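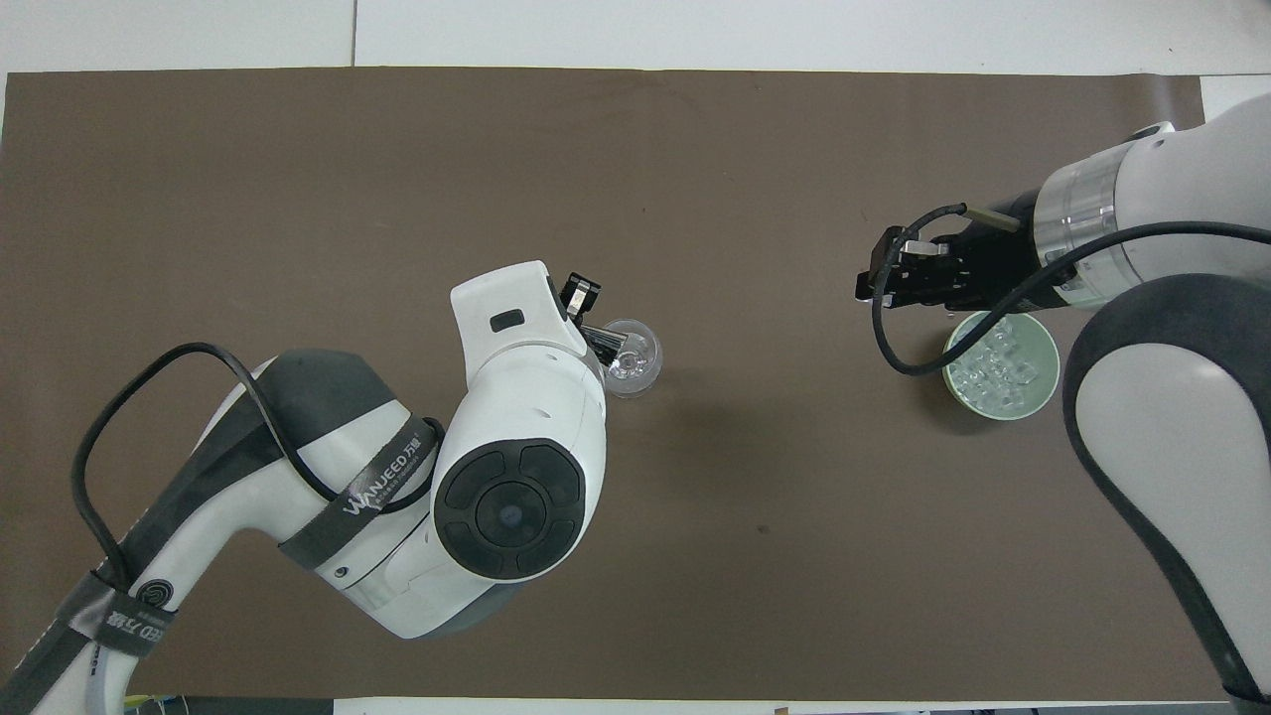

# Plasden

Miloslav Hrnčiar
March
2 min read

Plasden is my list of household words for cups, jugs, bowls and the like, gathered from old recipe books and letters. It started as a spreadsheet I kept for myself and got out of hand (3506 rows now!). Each row has the word, where I found it, and a plain note on what the thing was for. The trouble starts with the easy ones. Take a clear glass cup like the one over the brown mat: I'd call it a glass, my aunt would call it a tumbler, and half my sources would write "cup" and leave you guessing. All three go in, each on its own row, linked by the `same_as` column.

## What's in the folder

- `words.csv` — the main list, one word per row
- `sources.csv` — the 300 books and bundles of letters I read
- `odd.csv` — 16 words I can't place at all, help very welcome

## Spelling

I kept every spelling as I found it, even the daft ones. If you want them tidied, use the `plain` column, which I filled in by hand over a long winter and which surely has slips in it. Dates are the date of the book, so a word may well be a lot older than it looks here.

## Gaps

Lots of kitchens, hardly any pubs. I'd love more on beer mugs! The letters are mostly from two families, the Tiltus and Murthy bundles, and both lots were very fond of gravy — you'll see more than 17 words for the boat alone.

## Using it

Do what you like with it, just say where it came from. If you spot a mistake, open an issue and quote the row number. I go through them in the evenings, usually after nine.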